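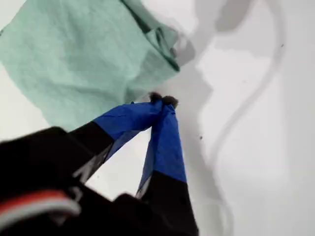 Mint-green cloth, bunched up on white.

I will defend the guest actor until my last breath. I mean the one who walks into a long-running show in the middle of a season, gets one decent scene, and is gone before the theme music comes back around. Give me that over a famous face on the poster any night of the week.

My favourite is still Tavion Castellanos in the second season of Grustance. He plays a locksmith. He's on screen for eight minutes, he has a terrible cough, and he is the only person in the whole series who tells the detective to go home and ring her mum. I've watched that episode more than is sensible and I still grin when his van pulls up! The writers never brought him back, and I think they were right, even though I'd have cheered.

People say a small role is a stepping stone. Sometimes it is, and good luck to everyone climbing. But I reckon we do these actors a disservice when we only dig up their old appearances after they've become stars, as if the work was a funny baby photo. Gebhard Schnyder turned up as a ferry clerk in Dolus when he was 82 and had been acting in little theatres most of his life. He didn't go on to anything bigger. He sold a ticket, looked at the weather, and made the lead seem like a visitor in somebody else's story. Wonderful.

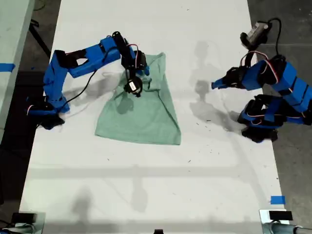
What I love most is the two-person scene, the stranger and the regular with a table between them and nowhere to hide. It's the oldest set-up in television and it still works on me every time. You hardly need a set for it. Two blue robot arms facing each other over a white table, with a pale green cloth lying there, and I'm already wondering which one is going to confess. Now put a hungry actor with a single day's booking in one of those spots and watch the regular sit up a bit straighter. You can see it happen in the Leitner episode of Flilier, where the star has coasted for half a season and then a woman playing a parking inspector leans in and just takes the scene off him.

So here's my plea to the people who make these shows. Put the guest cast up front in the credits, in letters I can read from the couch. Some of these series have used over 300 of them, and half the names go by in a squashed strip while the next program is being plugged. I pause it and squint - my family leaves the room - but I get the name, and then I go looking for whatever else they've done.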